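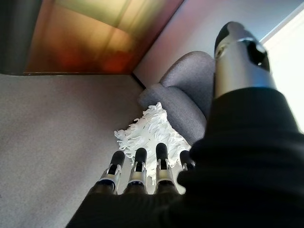 One reply to the previous call was that it asked only about filling and firmness, when the first thing to go on any fringed pillow is the fringe, and after that the corners people pick it up by. The present call covers fringe, seams and corners. Filling is recorded but not assessed.

Call for participants: wear of fringed pillows in household use
Grusdale Home Textiles Group
Issued 2022-09-04

Purpose

The Pula study records how decorative pillows with fringed or tufted edges change under ordinary handling: lifting, shaking out, turning, stacking and putting back on a seat or bed. Published wear tests for upholstery fabric are made on flat samples. They do not include a free edge with hanging strands, and they do not load the corners. The study will produce a grading sheet for edge wear that can be used by repair shops, rental furnishers and makers.

We are seeking 101 households. The home phase runs for seven weeks, starting in November.

What participants do

Each household receives two pillows of the same size and filling. One has a plain sewn edge. The other has a white fringe along one side. Both are used in the same room, on the same piece of furniture, for the whole period. Do not keep one for show.

Handling method is left to the household, but it must be written down. The log sheet gives the following entries:

Lifted by both ends
Lifted by one corner
Lifted by the fringe
Carried flat
Shaken out
Beaten or plumped
Moved by a pet

Mark the entry that applies each time the pillows are put back in order at the end of the day. If more than one applies, mark all of them. Leave the line blank if the pillow was not touched.

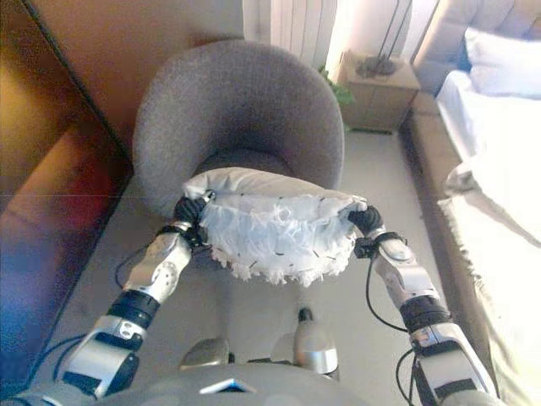 Lifting by both ends lets the middle of the pillow hang, and the seam between the ends carries part of the load. Lifting by one corner puts the load on a short length of stitching. The log keeps these apart so that wear at a corner can be compared with wear along the seam on the same pillow.

At the end of each week, lay the fringed pillow on a clean, dark surface with the fringe toward you. Record loose strands, open stitches, bare spots and any marks near the seam. Note the color of marks but do not try to remove them. Strands that come away completely go in the paper envelope for that week.

Do not wash, trim, comb or mend either pillow during the study. If a seam opens far enough for filling to come out, stop using that pillow, write the date on the log and contact the study office. The other pillow stays in use.

Grading terms

The terms below are used on the weekly sheet. Please read them before applying, as applicants are asked to grade a short set of samples.

Even: strands hang to the same length along the whole side.
Uneven: strands differ in length, but no base fabric shows between them.
Ragged: strands are tufted or matted and the lower edge is irregular.
Frayed: threads of the base fabric itself are loose, at a corner or along a seam.
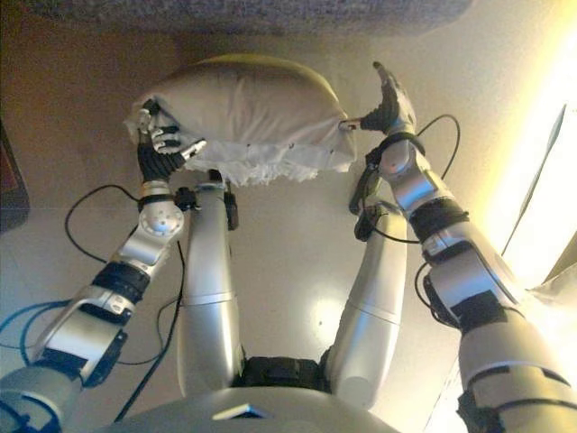 Pale beige pillow with a ragged white fringe along the lower side and a frayed corner.

A pillow may receive more than one term. Give the term for the fringe first and the term for the corners second.

Who can take part

Applicants must be adults living at the address where the pillows will be used. The room needs a sofa, armchair or bed in daily use. Homes with children or pets are welcome and should say so on the form. Homes where the furniture is in direct sun for most of the day cannot be included, as fading is outside the scope of the study.

No sewing experience is needed. Applicants employed by a pillow or trim maker are not eligible.

Payment

Each household that returns a complete set of logs, the envelopes and both pillows receives $400. Return postage is prepaid. Households that stop early because of an open seam are paid in full if the logs are complete up to that point. The pillows are not given back.

How to apply

Request the form from the Grusdale study office, Jacobs Building, and quote "Pula, edge wear." State the type of furniture, the floor covering in the room and the number of people who use the seat or bed. Grading samples are sent by Misico Parcel and must be returned in the same box.

Applications close when all places are filled.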